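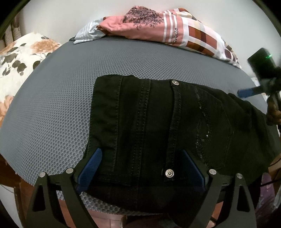 Black jeans with a sequined back pocket, on gray mesh.

Review: Tandier reading program, grades 3 to 5

I used Tandier with my fourth graders from the start of the school year, mostly for independent reading and short written responses. The class has 17 students. Their reading levels are far apart, and our old workbook only suited the middle of the group.

Each student takes a placement check, then gets a list of passages and sets a goal for the week. The check took my class two sittings. Nearly 300 passages are included, and the nonfiction is better than the fiction. Several of the stories read as if they were written to fit a question at the end.

Goal setting is the part I would keep. Students pick a target from a short menu and write a sentence about it on Friday. The menu could use more choices for strong readers, who ran through it quickly.

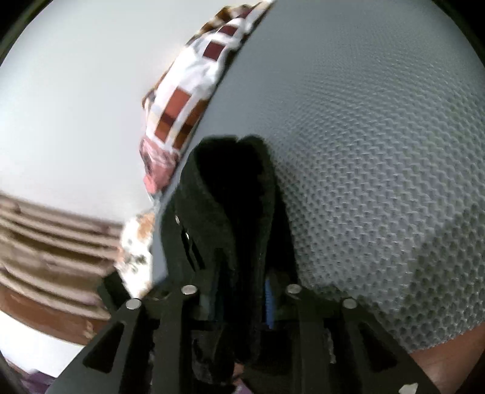
Page last changed: Monday, October 14, 2024

The teacher screen is slow to learn. Groups are kept under one tab and scores under another, and moving a student means opening both. Printed reports are clear, and I have used them at parent meetings without adding notes.

We had Nesenik before this. It has a better audio reader, and students who rely on read-aloud may miss it. Tandier's voice is flat and skips headings.

Support answered both of my emails the next day. I plan to renew and look at it again in February, when the new writing unit is due.

Rating: 4 out of 5
Reviewed by Tae-yang Tak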